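Section 4: Setting a Serving Tray

Now for the fun part! Your Trulline tray is washed and ready, so let's lay it for one person. Clear a table first and give yourself plenty of elbow room — more pieces come out than you'd expect.

1. Put the tray down flat with a long side toward you. Leave free table on the right for the things you haven't placed yet.

2. Fold a paper napkin into a triangle and lay it inside the tray, point toward the middle. Press the folds with your thumb so it stays put.

3. Lay the long serving utensil along the left inner edge, handle toward you. The head may rest up on the far rim if it's longer than the tray. That's fine for setting up, but tuck it in before you carry anything.
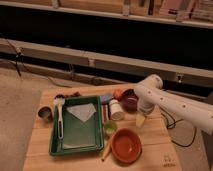

4. Bring over the cup and the bowl. Try them in a few spots before you settle! A shallow bowl looks lovely in the front right corner, and the cup is easiest to reach just behind it.

5. Add the jar last, lid on. Keep it near the center so the tray doesn't tip when you lift.

6. Slide a folded cloth between any pieces that touch. It stops the rattling, and a striped one cheers up a dark green tray no end.

Note: Doing this for a crowd? Sylvie Hiebert laid 30 trays for the Dostdale breakfast in January and put out all the napkins before touching a single cup. It goes so much faster that way.

CAUTION: Fill cups only after the tray is where it's going to stay. Lift with both hands, one under each short side.

Replacement napkins are part no. 2694. For washing and drying, go to Section 5.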